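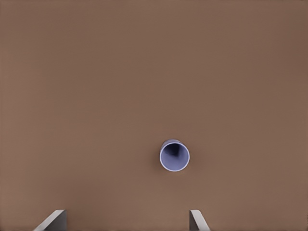
Lastesby, January

Lerkum layering die set, 10 pieces, $64

The Lerkum set is back in stock, and before you fill your cart, a few words from the person who has to process the returns.

The packaging says it cuts "any cardstock, first pass". I have my doubts. With 216 gsm it managed on my machine. With the heavy 351 gsm board it took three passes and a metal shim, and the smallest scallop still wanted a poke with a craft pick. Glitter paper I gave up on.

The maker also calls the dies universal. They fit the Zakthorpe tabletop machine and the older Ignacio, provided you leave out the thin plate. The largest die is 7 inches across, so measure your platform first. It won't go through a mini.

Colour of the dies is plain steel. The storage sleeve is flimsy and I'd swap it for a magnetic sheet.

Is it worth $64? If you make layered cards every week, probably. If you already own a set of nested scallops, I can't see much here that you're missing.

Unused sets can be returned in the original sleeve. Postage is yours.

Fouad Abdelaziz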